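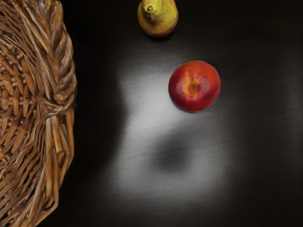

Wicker basket, pear and nectarine on a dark tabletop.

Fall Opening Checklist — Produce Stand and Packing Room
Potitz Road site

Walked on a Monday, starting at 7 in the morning, with the stand closed. Items are marked OK, FIX or WATCH. OK means no action. FIX means it has to be done before we open for the season. WATCH means it can wait but goes back on the sheet for the next walk. Comments are under each item. The August sheet is still in the binder and I have noted where something carried over from it.

SECTION 1: PARKING AND APPROACH

1.1 Gravel lot level, no holes deeper than a shoe sole
FIX
Two low spots by the exit. Both were on the August sheet. The one nearer the road has gotten wider. Fill and tamp, don't just rake the old gravel back over it like last time.

1.2 Entrance and exit signs upright and readable from the road
OK
Exit sign post was reset. Solid when pushed.

1.3 Walkway from lot to stand clear and dry
WATCH
The downspout on the Curell shed side still empties onto the walk. Fine today. It will be slick in the first freeze. Needs an elbow and a length of pipe to carry the water to the ditch.

1.4 Accessible parking space marked and kept clear
FIX
Paint is nearly gone. A pallet of empty bins was sitting in the striped area when I got there. I moved it. Please tell whoever unloads that the stripes are part of the space.

1.5 Lot lights
WATCH
All came on with the switch. The timer is still on summer hours and has to be changed before the evenings get dark.

SECTION 2: STAND FLOOR AND DISPLAYS

2.1 Floor free of trip hazards
FIX
The rubber mat at the register curls up on the customer side. Taping it has been tried. Replace it with the beveled kind.

2.2 Display tables steady, no rocking when leaned on
OK
Leaned on every one. The long table was shimmed under one leg and the shim is holding, but it's a folded piece of cardboard. Cut a proper one when there is time.

2.3 Baskets and bins free of broken ends, staples and splinters
FIX
Run a hand around every rim, inside and out. I pulled five bushel baskets with wire ends sticking out at the handles. They are stacked behind the cooler with red tape on them. Do not put them back out. If a handle wire can be bent in and covered, fine, otherwise they go.

2.4 Stacked displays no higher than chest height
OK
Crates of squash were at the limit. Leave them there and don't add a row.

2.5 Fruit checked for bruising, mold and soft spots
OK
Pears were firm. Stone fruit is at the end of its run and should be gone over twice a day, morning and after lunch. One bad one at the bottom of a basket will take the rest with it by the next morning.

2.6 Sample area: covered, with clean tongs and a trash can within reach
FIX
Lid for the sample tray is cracked across one corner. Samples are off until there is a new one. Toothpicks were stored open on the shelf — they need a closed container.
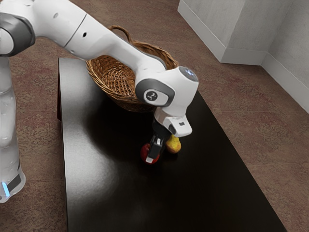
2.7 Price signs secured
WATCH
The big chalkboard hangs from two cup hooks. One is pulling out of the wood. It didn't come loose when I tugged on it but I would like to see it on screws before the weather gets windy.

2.8 Scale level, seal in place, zero reads zero
OK
Seal is current. Wipe under the pan, there was grit in there.

SECTION 3: PACKING ROOM

3.1 Work surfaces clean and in good condition
OK
Reminder that knives do not get used directly on the tables. There are boards for that, hung by the sink.

3.2 Hand sink: hot water, soap, paper towels, sign
FIX
Hot water took too long to arrive and never got past warm. Soap and towels OK. The sign has fallen behind the sink and can be reached with a yardstick. Heater thermostat should be looked at first, then the mixing valve.

3.3 Floor drain clear
OK
Poured a bucket down it and it went right away. Some leaf trash in the strainer. Emptied.

3.4 Box cutters closed and in the holder when not in use
FIX
Found one open on the windowsill and one in an apron pocket. Same comment as August. If it keeps happening we'll go to the kind that spring shut by themselves.

3.5 Guards in place on sorting belt
OK
Both end guards on and tight. The emergency stop was tested from each side and the belt stopped each time. The reset is stiff and takes a hard twist.

3.6 Cleaning products labeled and kept away from food
FIX
One spray bottle with no label, clear liquid. I poured it out. Anything moved out of its original bottle gets a label at the same time, even if it is just going to be used that day. The sanitizer was on the shelf above the paper bags and has been moved to the bottom of the cabinet.
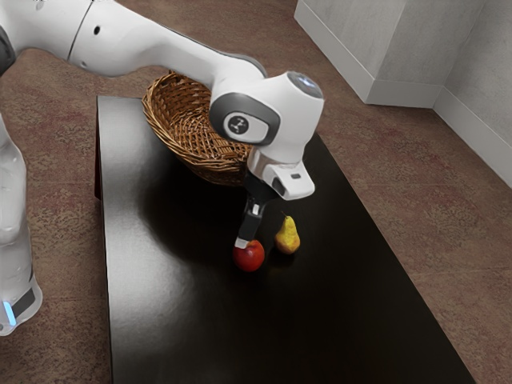 White robot arm over a glossy black table with two pieces of fruit.

3.7 Produce kept off the floor
OK
All on pallets or racks. Keep a hand's width between the pallets and the wall so the wall can be checked for droppings.

3.8 Signs of mice or insects
WATCH
No droppings. Fruit flies around the compost pail, which had been left without its lid. The door sweep on the north side is worn at one end and lets daylight in. Call it a FIX if anything turns up in the traps. Traps were checked and dated.

SECTION 4: WALK-IN COOLER

4.1 Door closes and seals
WATCH
Closes by itself from halfway open. The gasket is starting to split at the bottom hinge corner. Jarent Refrigeration can order one, so ask for a price when they come for the fall service.

4.2 Inside release works
OK
Tested with the door shut and someone standing outside. Do it this way every time and not alone.

4.3 Temperature log filled in
FIX
Nine entries missing since the last walk, most of them on weekends. The readings that are there look fine. The log is on a clipboard by the door and the pen is on a string, so there is no reason to skip it.

4.4 Fan guards and coil clean
OK
Light dust. Brushed off.

4.5 Floor inside cooler free of ice and standing water
OK

SECTION 5: ELECTRICAL AND FIRE

5.1 Panel accessible, three feet clear in front
FIX
Folding chairs leaning against it again. Moved to the Curell shed. They live there now.

5.2 Extension cords
FIX
The cord to the cider warmer runs under the mat. It can't. Either move the warmer to the outlet wall or have an outlet put in where the warmer is. Ghasemi Electric quoted for the outlet in the spring and the quote is in the binder.

5.3 GFCI outlets test and reset
OK
All tripped and reset, including the outdoor one by the spigot.

5.4 Extinguishers charged, tagged and hung
WATCH
Needles in the green. The tag on the packing room one runs out before the next walk, so set up the visit now.

5.5 Exits clear and doors open fully
OK
The back door drags on the sill in wet weather. It opened all the way today.
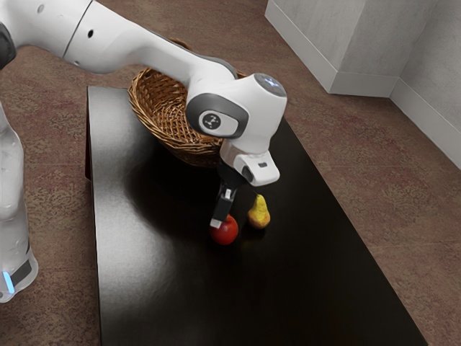

5.6 Exit light and battery backup
FIX
Held the test button down and the light over the back door went out after a few seconds. Battery is done. The fixture itself dates from around 2000 and it may be easier to replace the whole thing than find a battery that fits.

SECTION 6: FIRST AID AND PAPERWORK

6.1 First aid kit stocked
FIX
Out of small bandages and burn gel. Plenty of gauze. Blue bandages only for the packing room, so they can be seen if they come off.

6.2 Emergency numbers and site address posted by the phone
OK

6.3 Ladder inspection
OK
Feet and spreaders good on both. The orchard ladder is not to be used indoors.

6.4 New staff walked through this sheet
WATCH
Not everyone has been hired yet. Do it on the first shift and have them initial the back page.

NEXT WALK
All FIX items in Sections 2, 3 and 5 get rechecked before opening. Section 1 can be rechecked the same day the gravel comes. Leave the old sheets in the binder behind the new one and keep the red tape in the drawer under the register.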